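Ellora wrist-view grasp set – README

Hi! I put this set together while testing a small idea: if you pretrain a grasp policy on wrist video with no labels at all, how much labeled data can you drop afterward? Quite a lot, as far as I can tell. The write-up is still a draft, so treat this page as the long version of my notes.

What you get
78 episodes from the wrist camera, split into 4 folders by table setup. Each episode has the video, the gripper opening and the arm pose at every step. Two of the folders (bekov and stillari) are for pretraining, the other two are held out for testing. Please don't mix them – I did that once in May and my numbers looked wonderful for a whole afternoon.

Known problems
The time stamps in stillari drift a little toward the end of the longer episodes. The loader fixes this if you leave sync on. Small, flat things on the dark mat are still the hardest case for the policy, and closed fingers hide a good part of the view on the way down.

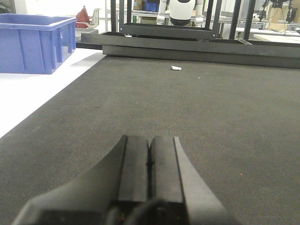 I tried cropping the fingers out and it made things worse, so the full view stays in. My guess is that the policy uses the fingertips to judge distance, but I haven't tested that properly yet. If you want to, the masking script is in tools/bailly and takes a folder name. Send me whatever you find, even if it's a mess!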